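Tegwen Jarman

Spent the afternoon on supply carts. Second one this month and I'm getting faster at it.

The rule I use: if you reach for it every shift, it goes in the drawer at hip height. Everything else can live lower down or in the stock room.

Small boxes are the hard part. They tip, they slide to the back, and then somebody opens a new one. I want dividers. The Tusico ones cost too much and the Forsberg ones don't fit our drawers.
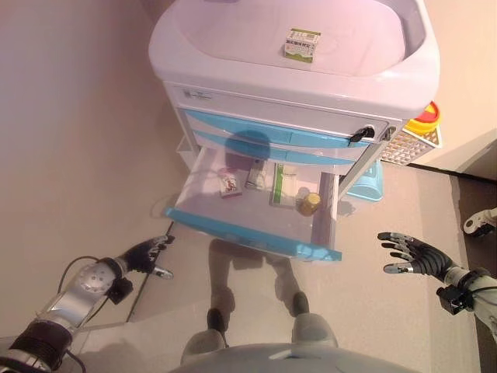 Expiration dates are next on my list, and I'd like to do them one drawer at a time, with everything taken out and wiped down. The lower drawer is a good one to start with. Five things in it, little boxes mostly, plus the gold can up front by the side wall. The green and white box in the top tray needs a home too.

Keys: please don't leave them in the lock when you walk away. I say this every February and every other month.

Sharps bins stay in the side basket. Don't hang gloves or tape in there with them.

Label sheets are in the stock room, shelf 114. Take one, leave the rest.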